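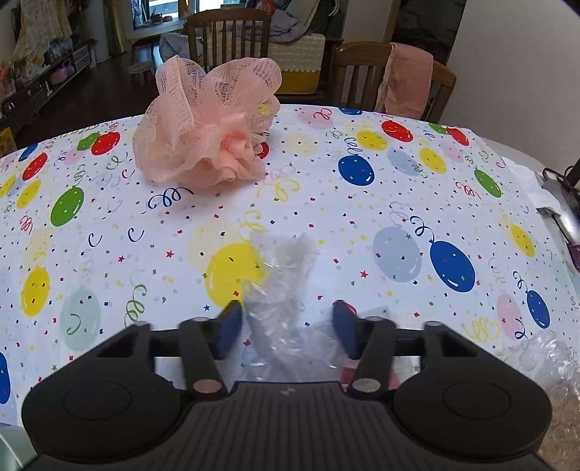 The balloon tablecloth, with plastic bag and bubble wrap still to put away.

August 3, 2019

The birthday was for my niece, who is now eight, but the cleaning was for me. I don't complain. I offered our home because my sister Orysia has a small kitchen and I have a long table, and I like when there are children in it.

I bought the tablecloth especially for this day. It is white, with balloons in red, blue, yellow, green and pink, and between them very small stars and dots of confetti. My friend Inna said it is too childish even for children. I think she is wrong. When I put it on the table in the morning, the whole room became more cheerful, and I had not yet hung one decoration.

What I did not plan well was the packaging. Every present today comes inside something, and this something is inside another thing. One child brought a ceramic money box, a very nice one, and it was packed as if it had to travel across the ocean. When the guests went home I had paper, ribbons, clear bags and bubble wrap in places where I did not expect to find them. One ribbon was in the sugar.

I have a way of doing this now, after several parties. First I collect the food and the plates, so nothing gets sticky. Then I take the paper. Paper with shiny coating goes to the trash, simple paper goes to recycling, and the big pieces I fold and keep. The clear plastic is last. It is hard to see on a cloth with such a busy pattern, because the balloons look through it, and two times I thought I was finished and then I heard it crackle under my hand.

Bubble wrap I never throw away. I keep it in a drawer in the hallway, together with string and old envelopes, and in winter I use it for the glass ornaments. Of course first I must hide it from the children — and from my husband, who pops it while he watches the news.

The thin bags I also try to use again. I make them flat with my hand, fold them in a strip and then in a small triangle, as my grandmother did. If a bag is torn or has cream on it, I let it go.

The tablecloth I will keep too. There is a spot of cherry juice at one end, and Inna told me to try cold water and a little dish soap before anything else. I will write how it went. Orysia already asked if she can borrow it for the end of August, when her neighbor's boy turns five.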